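Bench tips for a repair shop that has just been given an arm

Management at Onham bought the arm in November and told the eight of us on the teardown benches that it would "take the boring part" of desktop work. I have kept a tips page for new starters for years, so I suppose this goes on it. I am not sold. Some of what follows applies whether you share your bench with a machine or not.

Clear the case before the arm gets it. Side panel off, drive cables tucked back, loose screws out of the bottom. The arm is slow around wires and someone will have to stand there watching it think. On a good day that is you, with a mug in your hand. On a bad day you have your own stack waiting and you still have to stand there.

Keep your own screw trays. The shared tray idea came from Druden, the firm that set the thing up, and it lasted one shift. Label yours with masking tape and a date. Uthai Khamphan uses old egg cartons and has never lost a screw in them that I know of.

Take the cooler off by hand. Twist it a little before you pull. Old paste grips like glue, and on some boards the processor will come up with the heatsink and leave you with a handful of bent pins. Clean the top with alcohol and a lint-free cloth, edges last.

Write down what you did yourself. The weekly sheet says 125 machines went through, and it doesn't say how many had a person step in. Buppha Nilsuwan started a paper tally of every time she had to reach over and finish a job. It came to 109 in the first month, on one bench. I would like that number on the sheet too. Kirsty Pearce in the office says she will bring it up.

Don't let them cut the training. Jaruwan Tanasarn learned sockets by doing hundreds of them badly and then well. A new starter who only loads cases and presses the green button will learn to load cases and press a button. When the arm is down - and it was down for nearly 8 days over at Norkesstead - somebody has to know how the lever feels when it is about to let go.

Dell desktop, cooler off, gripper in at the socket:

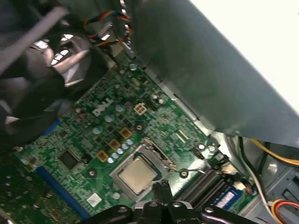
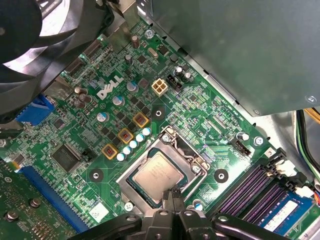
The argument I keep having with Napaporn Sombatkul is about which part of the job was ever boring. She says processors, and she is glad to hand them over. I say processors were the part that kept you awake. On a board like this one, with a row of five little capacitors standing right along the socket, you slow down and you pay attention, and that care was most of what they paid us for. What is left for the person now is wiping, sorting and carrying, and the pay review in our break room doesn't mention any of it.

If you do get sent to the arm bench, a few small things. Wear the wrist strap anyway. Keep a flashlight and a plastic pick within reach, and never put your hand in the case until the arm is parked and the light has changed. Ask who signs for a damaged board before your first shift there. I asked in November and I am still waiting to hear.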